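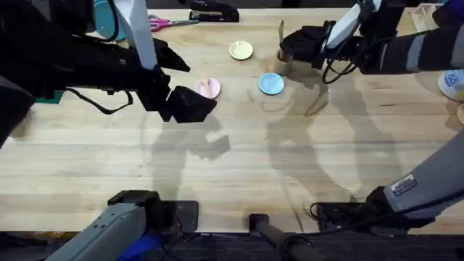

Pastel plates in pink, light blue and pale yellow on a butcher-block tabletop.

Pastel plate

A pastel plate is a small round plate in a soft, light color, mostly used for snacks, bread, cake or kids' meals. Sold in mixed sets. Pink, light blue and pale yellow are the usual colors, green less common.

Size and shape

Most are 19 cm across, with a low rim. Rim may be rounded, or a slightly darker shade than the middle. Stoneware, melamine and bamboo fiber all common. Stoneware is heavier and chips; melamine should not go in the microwave.

Use

Side plate at breakfast, or a main plate for a small child. Some familes give each person a color and stick to it. In tea rooms, one color per table order.

Makers

The Flondmont works made a stoneware line in 3 colors, later sold under the Juhl name. Stuvar has a melamine version, packs of 2. Wundholm plates are often mixed up with these but have a flat edge and no rim. Production dates for the early Flondmont sets are unclear, more than one catalog disagrees.

Care

Hand wash or top rack. Pale glazes show tea and beet stains, soak in warm water with baking soda for 90 minutes. Scouring pads dull teh finish.

See also: Side plate, Saucer, Butcher block

Last edited 13th August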